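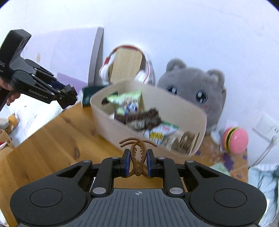
A translucent brown claw clip held upright.

Cause content is promotional writing or video made for a charity, where the client pays by donating to a third party instead of to the maker. The term is used mostly by small agencies, who like it, and by their accountants, who have asked them to stop.

Origins
The practice is usually traced to Gindden, a two-desk studio in Dulldale run by Veronica Grecu and Aurel Onu. Their first client, a river clean-up group, was invited to name its own price and named 46 dollars. The resulting video ran for 38 minutes, most of it river.

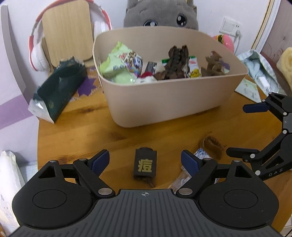
Pricing
Donors set their own amount. Gindden later suggested a minimum of 500 dollars, in grey type, at the foot of a form. Its rival Pendport published no figure at all and reported a higher average, a result Onu has disputed every July.

Criticism
Gaëtan Ferrand argued in a trade newsletter that reach is a poor measure of good done. The newsletter had 246 subscribers. Grecu's reply was longer than the original article and included a rate card.

See also
Pro bono marketing
Sponsored content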